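Report of the Accompanist

The Rilthorpe Conservatory of Song requires that every member of its musical staff submit a written account at the close of a season. The following was received in August from Dayana Barrera, Principal Accompanist, and is entered in the records of the Conservatory as Item 1226.

I have the honor to report on the Flarkach Prize for Voice, for which I served as official pianist. Eight singers were admitted to the final round. I rehearsed with each of them twice, in accordance with the regulations, and I played for all of them on the evening of the final in the Skilholm Hall.

The regulations state that the official pianist shall follow the singer in all matters of tempo, breath and expression, and shall offer no opinion. I have observed this rule for eleven seasons. I am obliged to report that in the present season I departed from it, and I set out the circumstances so that the Directors may act as they see fit.

The sixth singer to be heard was a baritone named Cortés. He had entered without a teacher's letter, which the regulations permit, and he had chosen for his last piece a lullaby that was not known to me. The score he supplied was a copy made by hand. It carried no composer's name. The piano part stopped at the foot of the second page, although the voice went on for a further page alone.

At our first rehearsal I asked Mr. Cortés whether a page had been lost. He replied that there had never been one. His grandmother had taught him the song, and a neighbor who played the organ had written down as much of the accompaniment as he could recall before he moved away from the district. I informed Mr. Cortés that I would play what was written and would then remain silent until he had finished. He said that this was how he had always heard it.

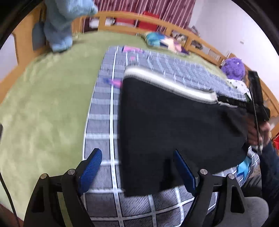
At our second rehearsal we observed the same arrangement. I noted that his pitch fell by a small degree after the piano stopped, and that by the last line he was nearly a quarter tone flat. I did not mention it. An official pianist who corrects one singer must correct them all, and the Directors have been clear on the point.

The final began at seven in the evening before an audience of 200. The first five singers performed well, and I have nothing to record in their regard except that the pedal of the hall piano remains noisy, as stated in my last three reports. Mr. Cortés came to the platform shortly before nine. He sang his two required arias correctly. He then announced the lullaby himself, its title having been left off the printed program.

I played the two pages. At the end of the second I lifted my hands, as agreed, and he went on alone. The hall was very quiet. I heard the pitch begin to settle in the same place as before, on the word for "window," and I understood that he could hear it too, for he turned his head slightly toward the piano. I do not believe he was asking for anything.

I then played a single note. It was the D above middle C, played softly, at the start of the next line. He took the pitch from it. Four measures later I played it again, with the A beneath it, and from there I continued to the end of the song. I cannot supply the Directors with a copy of what I played. I have tried on several occasions to write it down, and each version differs from the others in the left hand.

The jury met for two hours. One member held that Mr. Cortés should be disqualified, having received help not found in his score. Another observed that the score belonged to the singer, that he had raised no objection, and that the regulations speak of following and do not say how closely. The matter was put to a vote and he was allowed to stand. He was placed fourth, and received the certificate but no part of the prize money.

He came to find me afterward in the corridor behind the platform, where I was looking for my gloves. He asked where I had learned the ending. I told him that I had not learned it. He considered this for some time and then said that the neighbor used to stop at the same place, but that his grandmother would hum underneath from the next room, beginning on that note. He had not thought to tell me, as it was not part of the song.

I offer this as information only. It does not excuse the departure, and I make no request for leniency. Should the Directors wish to appoint another pianist for the coming season, I will place my marked scores at that person's disposal.

I would ask again that the pedal be repaired.

Respectfully submitted,
Dayana Barrera

Noted by the Directors. No action taken. The pedal has been referred to the Buildings Office.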